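Varnover: Frequently Asked Questions

Last updated: March

What is Varnover?

Varnover is the planning and control layer we run on small two-arm benches. It takes a goal ("left hand gives the thing to the right hand"), works out a path for both arms, and sends joint targets until the job is done or something complains. Nuwan Pramanik wrote the planner. Suryani Ngui wrote the part that stops the planner.

Does it plan both arms together or one at a time?

Together, by default. Planning one at a time is faster, and you can turn it on with solo_plan, but the second arm then treats the first as furniture. Furniture that moves is a poor thing to plan around.

My arms agree in the viewer and miss each other on the table. Why?

Your base offset is wrong. Everyone's is at first. The viewer believes whatever numbers you typed in, and it will happily draw a perfect handover between two arms that are a finger's width off in real life. Run the facing check before anything else: it brings both grippers toward the middle of the table and stops with a gap between them, so you can put a ruler in there and find out how optimistic you were.
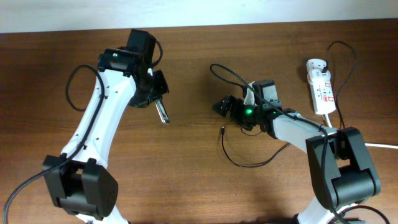

Two arms facing each other across the middle of the table, green lights on at both wrists.

If the measured gap and the one in the viewer differ by more than 4 mm, redo the offsets. Please don't fix it by adding a fudge factor to the gripper length. We have met that fudge factor in three separate config files and it has never once been the same number.

Does the planner know about cables?

No. It knows about links, joints, the tabletop and any boxes you add by hand. Cables are modeled as your problem. You can add a keep-out box over a power strip, and you can cap wrist rotation with wrist_limit so that the arm doesn't wind itself up like a yo-yo. Ernodex, our collision checker, may handle soft things one day. Suryani has asked us to stop promising when.

What loop rate should I use?

The default is 400 Hz. If your computer can't keep up, the log will say "late tick" and the count will climb. A few late ticks at startup are fine. If you see 648 of them before lunch, close the browser.

Why does it refuse a path that looks perfectly safe?

Usually the padding. Every link gets a margin, and two padded arms in a small space run out of room sooner than you'd think. Lower it a little in the Farouk settings panel and try again. Setting it to zero will also work, right up to the moment it doesn't.

What does error 315 mean?

The two arms disagree on what time it is. Restart the clock service, then the arms, in that order. Doing it the other way around gets you error 315.

Can I use it with Vekach?

Yes. Vekach records the joint data and Varnover can play it back. Playback skips planning but still goes through the collision check, so an old recording may be turned down if you've moved a base since then. Re-record it, or move the base back.

Where do I send bugs?

To the tracker, with the log and your config file attached. "It did something weird" is a fine title. We only ask for a second sentence.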